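Open Day Safety Inspection: Manipulation Demo Cells, Jalberg Building, Ground Floor
Checklist with inspector's comments, second issue

Scope. Two demonstration cells and the visitor route between them. Cell A is the tabletop kitchen demonstration run by the Drulov group. Cell B is the parcel sorting line on loan from Karppinen. Offices, the loading dock and the upper gallery are closed to visitors and were not inspected. The walkthrough was done on Friday from 8:15 a.m., with a second pass on open items after lunch.

Ratings: OK = acceptable as found. MINOR = correct before closing time. MAJOR = correct before doors open. N/A = does not apply.

1. Visitor route

1.1 Entrance and exit doors open fully and are unlocked from inside. OK.

1.2 Route width at least 43 inches along its whole length. MINOR. Narrows at the coat rack opposite Cell B. Move the rack to the other side of the column. Comment after second pass: moved, width measured again, OK.

1.3 Floor free of loose cables. MAJOR on first pass. The extension lead for the welcome screen crossed the route without a cover. Comment after second pass: lead rerouted behind the screen. OK.

1.4 Barrier line in place at both cells. OK at Cell A. At Cell B the belt barrier does not latch on the left post. Replace post.

1.5 Maximum group size posted at the entrance. OK. The sign states 26 persons on the floor at one time, which matches the room permit.

1.6 Emergency exit signs lit and not blocked by banners. OK. The Trendberg banner was hung lower than planned but clears the sign.

2. Cell A, tabletop kitchen demonstration

2.1 Emergency stop within reach of the operator's seat. OK. Tested twice, arm stopped both times.

2.2 Second emergency stop on the visitor side. OK. The button has a hinged cover against accidental use. Cover lifts freely.

2.3 Speed limit set to demonstration mode. OK. Setting is password protected. Operator confirmed that the password is not written on the console. It was written on the console at the previous inspection.

2.4 Force limit on the gripper. OK at the listed value. Checked with the spring gauge, three readings, all under the limit.

2.5 Work surface stable, no sharp edges. OK. White tabletop, corners checked by hand.

2.6 Objects on the surface suitable for public demonstration. OK. Toy food, dishes, a green tray with a ketchup bottle in it and a small toaster oven. Nothing with a blade on the table.

2.7 Toaster oven electrically isolated. OK. It is used as a container with a door only. Plug is fitted with a lockout cap and the tag is signed. Do not remove the cap for any reason during opening hours, including for cleaning.

2.8 Bottle contents. MINOR. Operator could not say whether the ketchup bottle had been emptied and rinsed. Confirm before the first group. Any spill on the surface is to be treated as a stop condition, with the arm parked before wiping.
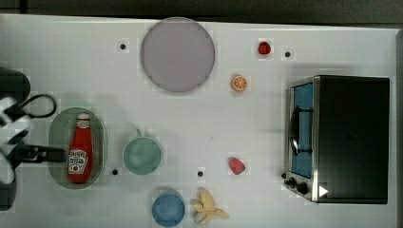

What happens if a visitor reaches over the barrier while the arm is moving?
The operator presses the emergency stop and holds the demonstration until the visitor has stepped back behind the line. The cell is then restarted from the parked position, never from the point where it stopped.

2.9 Small parts. MINOR. The toy strawberry may be within reach of small children if items are handed over the barrier. Nothing is to be handed over the barrier. If visitors want to handle objects, use the separate tray at the welcome desk, which holds large pieces only.

2.10 Cable management on the arm. OK. No chafing found on the cable by the gripper. Check again at midday, as the wrist turns more often in the demonstration program than in normal use.

2.11 Noise at the barrier. OK. Conversation possible at normal volume.

2.12 Operator present at all times when the arm is powered. OK per schedule. The schedule shows a gap at the 12:30 changeover. Arm is to be powered down during the gap. Comment after second pass: schedule amended, powered down at changeover as required.

3. Cell B, parcel sorting line

3.1 Fixed guards in place and fastened. MAJOR on first pass. One guard panel on the outfeed side was held by two of its four screws. Comment after second pass: all four fitted and tightened. OK.

3.2 Interlock on the access door. OK. Line stops when the door is opened and does not restart when it is closed.

3.3 Pull cord along the conveyor. OK. Slack within tolerance.

3.4 Light curtain. OK. Test rod detected at top, middle and bottom.

3.5 Parcel weight. OK. Demonstration parcels weigh up to 5 pounds. Heavier parcels from the trial stock must be taken off the floor, not stacked behind the cell.

3.6 Warning lamp visible from the route. MINOR. Amber lamp is hidden by the information board when approached from the entrance. Shift the board to the right. Open at second pass.

4. Electrical and fire

4.1 Temporary power distribution tested and tagged. OK.

4.2 Extinguishers in date and reachable. OK. The unit by Cell B had a chair in front of it. Chair removed.

4.3 Battery charging. N/A on the visitor floor. The mobile base is charged in the closed workshop.

5. Staff briefing

5.1 All floor staff briefed on stops and exits. MINOR. Signature sheet has 37 names on it, but two shifts share one sheet and the afternoon signatures are undated. Use a separate sheet for each shift next time.

5.2 First aid kit location known. OK. Two staff asked at random, both gave the right cabinet.

5.3 Photography rule. OK. Visitors may take pictures from behind the line. Flash is not allowed at Cell B, where it has tripped the parcel scanner.

Open items after second pass: 1.4 left barrier post, 2.8 bottle contents, 3.6 position of information board. The 2.9 instruction was passed on to the welcome desk verbally and must also be added to the desk sheet.

Result: Cell A released for demonstration once 2.8 is closed. Cell B released once 1.4 and 3.6 are closed. Keep this list at the operator's console in Cell A until the floor is cleared, then file with the room permit.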